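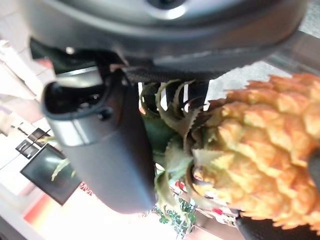

January 2023

Pineapple and the gelatin set, second round. Bench 2, Dornbridge kitchen lab.

Carrying on from the November notes. Question is still whether we can offer a fresh pineapple layer in the Gelline molds without it going to soup. Tanner wants an answer before he writes up the dessert sheet.

Fresh juice in plain gelatin: no set after a night in the fridge. Same as last time. The enzyme (bromelain) cuts up the protein and there is nothing left to hold the water. Canned juice set firm in the same cups, as expected, since canning heats it enough to kill the enzyme.

New this time was the simmered juice. Brought it up slowly in the small pan, held it 10 minutes, cooled it, then mixed as usual. Set fine. Clean edge when turned out, a little softer than the canned. Flavor is flatter than raw and Nest says it tastes of jam. I don't mind it, but it does lose the sharp smell.

Agar batch: set with raw juice, no trouble, as it's not a protein. Texture is brittle and it weeps at the bottom of the cup by the second day. Osian thinks a lower dose would help. I used the rate on the packet, so there is room to go down.

Core pieces next to flesh pieces on a plain gelatin slab: both left wet pits by morning, core pits deeper. Only did this once. Would want to repeat it with pieces cut to the same weight before saying much.

Thermometer: the old one reads 101 C in boiling water. Have put tape on it. Use the other for anything that matters.

Berwyn found an 1892 cookbook at his aunt's that says to scald the fruit "until it turns clear" before adding it to jelly. Will ask him to copy out the page.

To do:
- simmer for half the time, see if it still sets
- agar at a lower rate
- frozen raw juice, thawed (Cledwyn expects no set, so do I)
- order more cups

Last updated: January 2023

Recent entries
Citrus peel, blanching times
Whipped cream holding test
Gelline molds, release and cleaning

This site uses cookies to remember your login. Accept | Settings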